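About Fellura

Hello, and welcome to our kitchen! Fellura is a small cooking school run by Noreen Lodhi and Ansel Haddad, who met over a pot of lentils that badly needed salt and have been feeding people together ever since. We teach everyday food - soups, flatbreads, a proper roast chicken, the kind of salad you'd want for dinner - and we keep each class to 4 cooks so that everyone gets a turn at the stove.

Ye-ji Kang joined us in September to teach pickling and noodles, and her kimchi class fills up faster than anything else we offer (sorry if you've been waiting!). Between the three of us we now have almost 200 recipes in the school binder, and you're welcome to copy any of them after class.

Never cooked before? Come anyway, bring an apron and a container for leftovers, and plan to stay for supper. 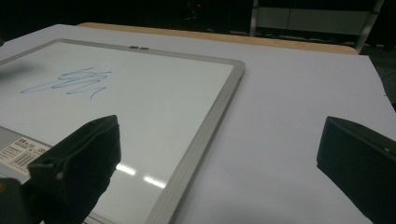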